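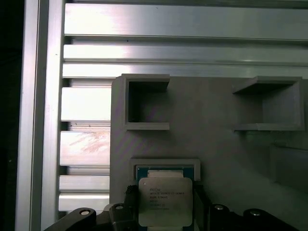

Processor going into its tray on the gray panel. The arm is a Rantala, the fuzzy pad is stock.

Reviews > Shop Floor > Handling and Sorting > Rantala Bench Cell

Last updated: January 22, 2019

Rantala Bench Cell: Five Months of Letting It Touch the Processors

I run the recovery bench at Plarside, where retired servers come in on pallets and leave as sorted parts. We bought the Rantala cell in August after the Bellstead people talked our management into it over a very long lunch. I was not at the lunch. I was pulling processors, which was my job at the time.

What you get for the money is an arm, a two-finger gripper, a controller box and a manual translated by someone with a grudge. Fixtures are your problem. Ours are 3D-printed, light gray, and drawn up by Nithin Kotian on the second shift, who had never designed anything before and now can't look at a coffee cup without wanting to put a chamfer on it. His panel has a slot for the processor with a raised rim, and a couple of open holders further up. It stands in front of the aluminum framing and it is the best part of the whole setup. Rantala had nothing to do with it.

Now the gripper. It's black, it's plain, and it takes hold of a chip by two opposite edges, so the fingers stay off the lid and the printing stays readable. On the older Xeons the printing is most of what the buyer cares about. People who pick up chips all day get thumbprints on everything by mid-morning (I did, for years, and wiped them off with my sleeve when the supervisor turned around). The cell has no sleeve and no thumbs. Point to the machine.

The fuzzy pad is another matter. It grips well enough, but it collects lint like a sofa in a house with two cats, and the replacement comes in a bag of 30 that you cannot buy in any smaller quantity. We are on our fourth pad. The other 26 live in my drawer and will outlast me.

Speed: the brochure hints at wonders. Our cell places 54 processors an hour when it's in a good mood. A person who knows the work can beat that before lunch and will lose to it after, and neither of them will be cheerful at 4 p.m. It did pass its 4000th placement in early December. I brought donuts. It was the only one on the bench that didn't complain about the flavors.

What it does badly is anything unexpected. A chip with a smear of old thermal paste along the edge will be picked up, thought about and put down again, with a tone from the controller that I now hear in my sleep. Fault code 1010 means "part not seated" and also, as far as I can tell, "part seated fine but I have doubts." The support line at Rantala answers quickly and is polite, and has told me to restart it every single time.

As for the people, we were promised that it would free us up for higher-value work. Kavitha Kulkarni used to sit next to me and pull processors. She now looks after the cell, cleans up the chips before it sees them, clears the faults and signs the log. She likes it better, mostly. Her wrists stopped hurting in the fall, and she got a small raise after asking for it twice. She also says the bench is lonelier, and she's right. Two people doing the same dull thing will talk all day. One person minding a machine listens for the tone.

We didn't lose anyone. We also didn't replace the man who retired in October, and I'll let you do that math the way the office did. My own higher-value work turned out to be spreadsheets. I can't say whether that's a promotion, but I do have a chair with arms.

We also had the Markier unit in on trial for two weeks. It's quieter and has a much nicer screen. It also wanted us to buy Markier fixtures at Markier prices, and Nithin took this personally. If you have nobody in the building who can draw a part, the Markier may well be the saner choice. If you have a Nithin, get the Rantala and a spare spool of gray.

Would I buy it again? Yes, with a better lint brush, and with somebody from the bench invited to lunch. Ask for the fault code list before you sign anything, and find out in advance who is going to be standing next to the thing, and what you plan to pay them.

Three and a half stars. I took half a star off for the tone.

Contact us | Copyright 2019 | Back to top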